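Larau Velodrome - track check before Sunday session

Track surface: OK. One small splinter near the entry to turn two, sanded and taped.
Safety fence: 6 bolts were loose on the back straight, now tight.
Start gate: opens late on the left side. Please do not use it until Mbwambo sends the new spring.

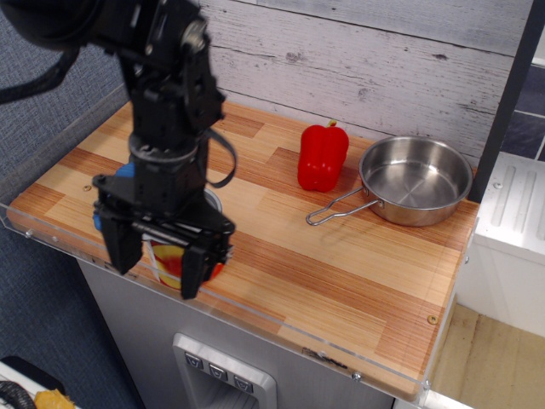

Lap bell and lights: OK, but the bell rope is getting thin.
Loan bikes: 18 checked, 17 passed. The last one has a crack in the fork - I put a red tag on it.
Tire pressure pump: gauge sticks at 70, must be changed.

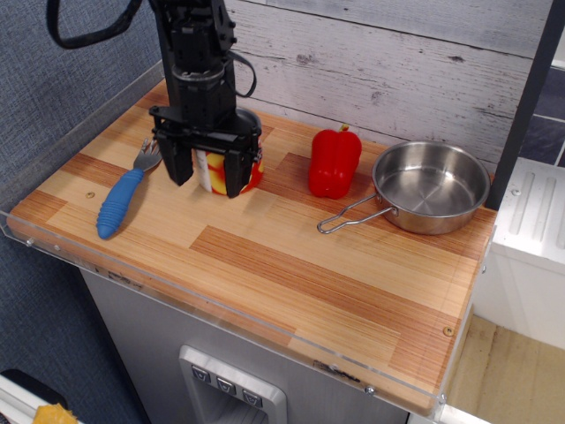
First aid box: cold packs are missing.
Riders' gate: the latch closes well now.
Next check is in February, before the Arkska team pursuit.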